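Haushaltsroboter: kann das inzwischen irgendwas?

Forum > Technik im Alltag > Automatisierung

kvaran_fan
Meine Schwiegermutter hat einen Prospekt von Rareo angeschleppt. Zwei Arme, Wäsche falten, Spülmaschine ausräumen, Miete 149 Euro im Monat. Sie will wissen, ob sie zuschlagen soll. Ich will wissen, wer die Spülmaschine einräumt.

Nuwan B.
Finger weg. Wir haben bei Mingate in der Endmontage einen Zweiarmer laufen. Schrauben sortieren: wunderbar. Putzlappen aufheben: Philosophieseminar.

Snædís
Kommt drauf an, was man Haushalt nennt. Mein Saugroboter macht seit Mai jeden Vormittag den Flur, und ich habe ihn erst 50 Mal unter dem Sofa hervorgezogen. Mein Mann liegt schlechter in der Statistik.

Nuwan B.
Ein Saugroboter ist ein Kreisel mit WLAN. Gefragt war nach Händen.

Grimur_H
Hände gibt es ja, bloß gehören die meist in die Industrie. Die Frage ist, was man ihnen hinlegt. Ein Karton hat Kanten und bleibt, wie er ist. Ein Spannbettlaken hat eine eigene Meinung.

kvaran_fan
Und Kleinkram? Schlüssel, Tabletten, Brille? Das wäre bei ihr die eigentliche Baustelle, gefaltet hat sie noch nie was.

Grimur_H
Brille ist gemein. Durchsichtiges Gestell auf weißem Tisch finde ich morgens ohne Brille auch nicht. Dazu dünne Bügel, und das Etui will die zweite Hand haben. Sieht dann so aus, links das Etui im Greifer, rechts die offenen Finger über der Brille:

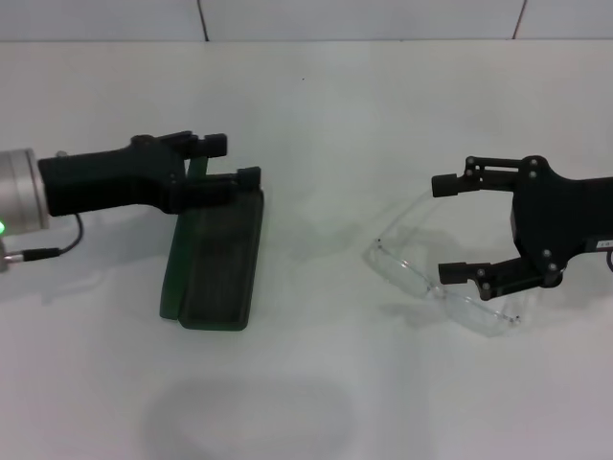 Bjarke: Für mich ist das kein Argument gegen die Dinger. Vor ein paar Jahren hätte man so eine Aufgabe gar nicht erst gestellt. Wer heute über Brillen lästert, hat damals über Kartons gelästert.

Nuwan B.
Ich lästere weiterhin über Kartons. Unsere Anlage hat im letzten Quartal 346 davon zerdrückt, ich führe die Liste.

Snædís
Von wie vielen?

Nuwan B.
Das steht auf einer anderen Liste.

Bjarke
Dachte ich mir.

kvaran_fan
Also kein Rareo. Ich schenke ihr eine Brillenkette. Hat jemand Erfahrung, ob man den Vertrag innerhalb der Probezeit wieder loswird, falls sie heimlich schon unterschrieben hat?

Snædís
Bei Dinda ging das damals per Mail, aber die Rücksendung musste ich selbst die Treppe runtertragen. Treppen kann das Gerät nämlich nicht.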